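6. When the gripper drops out mid-pick (fault 56)

I'm putting this section ahead of the tuning pages because you will meet this fault, probably in your first month, and it's better to read it now than with an arm stopped over your cutlery. I lost most of an October to it. Senan Moriarty and I were running the Bedeo cell on the sorting routine, and every so often the fingers would stop answering while the arm carried on to the drop point as if it had hold of something. A couple of times it did have hold of something, and let go of it halfway across the bench. Ceramic bounces once, if you're lucky!

What you'll see on the pendant is "56 GRIP COMMS" in amber. Amber means the arm is still live. Please read that bit twice. Sayaka Sugawara got a good pinch on the thumb reaching in on an amber, and she's the careful one of us.

CAUTION: Hit the stop button before you put a hand anywhere near the fingers. Pausing the program doesn't count. The gripper can reconnect on its own and will finish the last command it was given, which is usually "close".

6.1 Getting it safe

1. Press the stop button and wait for the pendant to go red.

2. If the fingers are holding something, put a folded towel underneath, then turn the manual release a quarter turn anticlockwise. It's stiff. Don't use pliers on it (I've got a drawer with the results).

3. Write down the number of picks since start-up, from the Counters page. Mine nearly always failed somewhere past 2182, and that was the clue that it was the cable working itself tired, and that my code was fine.

6.2 Finding the cause

4. Follow the gripper cable from the wrist back to the elbow. You're looking for a flat shiny patch where it has been rubbing. Ours was tucked under the second clip, where you can't see it without a torch.

5. Unplug the wrist connector and look at the pins. If one is sitting lower than its neighbours, stop there and order the short lead from Skevbridge. Bending it back gets you through an afternoon at best.

6. Refit the cable with a loose loop at the wrist, big enough to get two fingers through. Ornella Cattaneo likes hers bigger, but then it snags on the camera bracket.

7. On the Comms page, set the timeout to 3000 ms and tick "Halt arm on grip loss". It ships unticked. I have written to them, more than once.

NOTE: If the box is greyed out, you're on the old firmware. Update first, then come back to step 7.

6.3 Test before you go back to work

8. Set out your normal load. I use the black tray with the soup spoons and chopsticks, left jumbled the way they'd land in real life, because a tidy row will pass on a gripper that's still dodgy. Keep the fingers clear of the tray until you've released the stop.
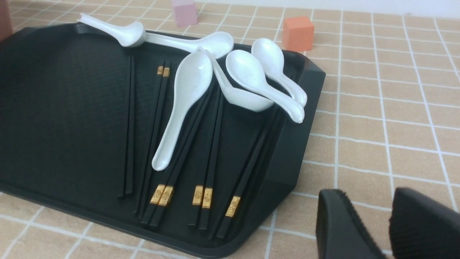
9. Release the stop and run the test at quarter speed. Keep your hand on the button the whole time.

10. While it's moving, unplug the gripper at the controller end (never at the wrist). The arm should halt and the pendant should go red. If it sails on, go back to step 7 and check the tick is still there after a restart.

11. Plug back in, clear the fault, and run the full load at normal speed before you walk away from it.

Still getting 56 after all that? Send me the log and your pick count, and hang on to the old cable, as I'd like to have a look at it.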